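Bench notes from Fasby

The arm finally has a job! I spent most of August fighting the wrist joint (thank you, Issa, for the spare bearings – I owe you lunch), and now it's on to pegs and holes. I went with a red base, gray walls on three sides and a dark floor, and so far I like how the green pegs stand out against it.

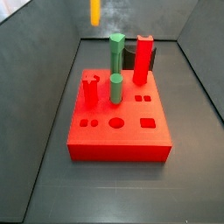

What's next

I want 1,000 logged tries before I touch the finger shape again. At 30 an evening that's a long haul, so if you can babysit a run, come find me or Anayeli after 11. Bring headphones – the base motor whines.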